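Ghoneim to End After Fourth Season, With Longer Finale

The space drama Ghoneim will finish with its fourth season, the show's producers said in a statement posted March 24, 2025. The last run will have nine episodes, two more than the season before it, and the finale will be close to feature length.

The series follows the crew of a salvage ship working the edge of a collapsed trade route. It began as a low-budget production with a small cast and picked up most of its audience in its second year, when the streaming service Nulent bought the rights and put the earlier episodes in front of new viewers.

"We had an ending in mind when we wrote the pilot, and we've reached the point where it makes sense to get there," the statement said. "We would sooner do that now than stretch it."
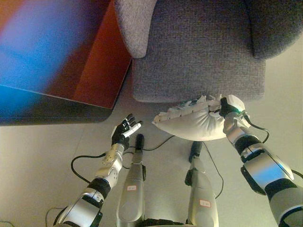

Jacinto Magaña

The main cast is returning, including the actors who play Captain Oru and the ship's engineer, Pell. Two characters written out in season two will also be back, though the producers did not say for how many episodes. One of them was last seen boarding a shuttle to the mining colony Dridura, and fans have argued over that exit ever since.

Filming is under way and is set to wrap before the summer. The season premieres in September, with two episodes on the first night and one a week after that. Nulent has not said whether it will show them at the same hour in every country. Last season's staggered release drew complaints from viewers overseas, who had to wait until the next day and found the plot spoiled online.

A spinoff is still possible. Rokesik, the company that makes the show, has been working on a prequel set 20 years before the first episode, on a different ship and with a younger cast. The company said a script exists but no network has ordered it.

The first three seasons remain available on Nulent. A soundtrack album with 17 pieces from the series, among them the longer version of the opening theme – until now heard only over the season two credits – comes out the same week as the premiere.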